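Ticket 400: Tracking loss and gripper width dropouts during cloth pickup collection

Status: Resolved
Component: handheld capture / pose pipeline
Reported by: Ismael Nogueira
Assigned to: Valquíria Dantas
Watchers: Marcelino Paiva, Ronaldo Godoy

Summary

Demonstrations for the cloth task are being rejected by the preprocessing step at a much higher rate than for the block and cup tasks. Of the last 60 demonstrations uploaded from the curtain station, 18 failed. The failures come with one of two messages in the Junach log:

pose: map lost, relocalization timeout
width: left tag missing > limit

Some carry both. The remaining 42 processed normally and look fine in replay.

Environment

Handheld gripper, fisheye lens, soft orange finger pads
Junach preprocessing, current release branch
Gosselin upload client on the station laptop
Task: pick up cloth from bin, hang on rack
Dataset name: Wivum-cloth

Steps to reproduce

1. Record the mapping pass at the station.
2. Record demonstrations starting from the bin, moving up to the rack.
3. Upload and run the default pipeline.
4. Open the rejection report.

Expected: rejection rate in line with the other tasks.
Observed: see above. Failures are not spread evenly. They cluster in demonstrations where the operator moves fast between the bin and the rack.

Comment, Valquíria Dantas, 9:40

Pulled the rejected set and looked at where in each trajectory the pose is lost. In 13 of the 18 it goes on the way up, when the view is mostly black fabric. The other 5 have good pose the whole way and fail on gripper width only. I am treating these as two problems until something says otherwise.

Please confirm exposure settings. The black curtain will push auto exposure up, and then anything light blows out.

Comment, Ismael Nogueira, 10:15

Exposure was on auto. I did not change it from the previous station, where the background was a plain wall with posters.

The curtain has to stay. We want the cloth and hangers to stand out from the background for this set, and the curtain also hides the shelves behind the station.

Comment, Valquíria Dantas, 10:50

Understood. Then the curtain needs something on it for the tracker to hold on to. The foam letters help, but they cover only the upper part, and fabric is a poor surface for this in any case. If it moves between the mapping pass and the demonstration, the features on it move too, and the map is wrong in that region.

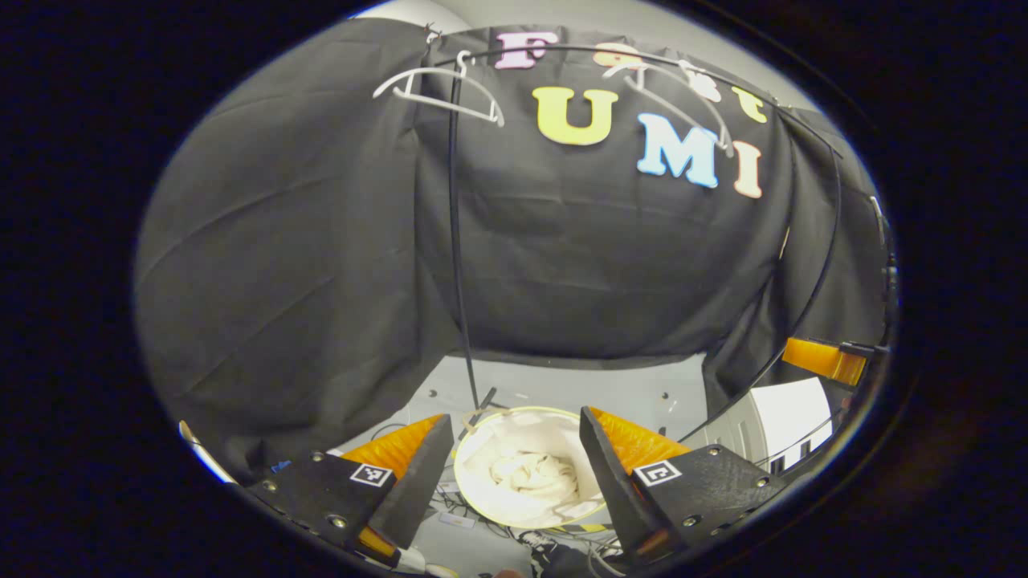 The floor is the more reliable half. The panel holes and the cables give enough corners at close range, and pose is stable in every demonstration while the gripper is down at bin height. The trouble starts when the floor leaves the view and the curtain is all that remains. A slower lift helps because the two regions overlap for longer.

Two things to try, separately so we know which one did it:

a) Lock exposure, set it against the curtain with the bin in view, then record a new mapping pass.
b) Pin the curtain hem and put flat printed patterns on rigid board at each side of the rack.

Do not reuse the old map for either one.

Comment, Ronaldo Godoy, 11:30

On the width failures: these look like the left finger marker going undetected when the fingers close. I stepped through all of them. In three the cloth folds down over the marker right after the grasp. In the other two the marker is uncovered but washed out, so that would fall under exposure.

The pipeline interpolates short gaps. These gaps are longer than the limit because the cloth stays over the marker until it is on the hanger. Raising the limit would hide the error but would give us invented widths at the moment we care about most. I would leave it alone.

Comment, Ismael Nogueira, 1:20

Did (a). Locked exposure, new mapping pass, and recorded a short batch at normal speed. Width failures from washout are gone. Pose is still lost on some of the fast lifts.

Then did (b) on top, with the hem pinned and boards at both sides. I know this is not the separation you asked for, but the order at least shows what (a) did alone. No pose loss in the second batch, including a few lifts I made fast on purpose.

Comment, Valquíria Dantas, 1:45

That is good enough to separate them. One check before closing: replay a few from the second batch and compare the start pose against the mapping tag. A clean log does not mean the scale is right.

Comment, Ismael Nogueira, 2:30

Checked against the tag. Scale agrees with the tape measure within tolerance on all of the ones I replayed.

For the covered marker I changed the grasp instead of the software. Pinching the cloth near a raised fold and keeping the bulk of it on the far side of the pads leaves both markers in view for most of the move. It takes some practice. Marcelino got it after a few tries, and I have added it to the operator notes.

Comment, Marcelino Paiva, 2:55

A question on the data itself. If every operator pinches the same way from now on, do we lose variety that the policy needs? The earlier accepted demonstrations include plenty of grasps from flat areas of the cloth.

Comment, Ronaldo Godoy, 3:20

Some, yes. Keep the earlier accepted ones in the training set — they passed and there is nothing wrong with them. For new recordings, vary the cloth placement in the bin and the starting height, and let the grasp point follow from that. What should stay constant is only which side the loose fabric falls on.

Also please reshake the cloth between demonstrations. I found several in a row where it starts in almost the same shape.

Resolution

Cause 1: too few stable features once the floor leaves the view, made worse by the curtain moving after the mapping pass.
Cause 2: auto exposure washing out finger markers against the dark background.
Cause 3: cloth covering the left finger marker after the grasp.

Changes made:
Exposure locked at the curtain station, value stored in the Gosselin station profile.
Hem pinned, rigid pattern boards at both sides of the rack.
New mapping pass required whenever the curtain, boards or rack are touched.
Operator notes updated with the grasp side and the reshake step.
Width gap limit left at default.

The 18 rejected demonstrations stay excluded. No attempt will be made to recover them.

Follow-up

Eustaquio Cuevas asked whether Junach could print the trajectory time of the first pose loss in the rejection report, so that operators do not have to open every file. Moved to its own ticket under Gultico tooling. Assigned to Ronaldo.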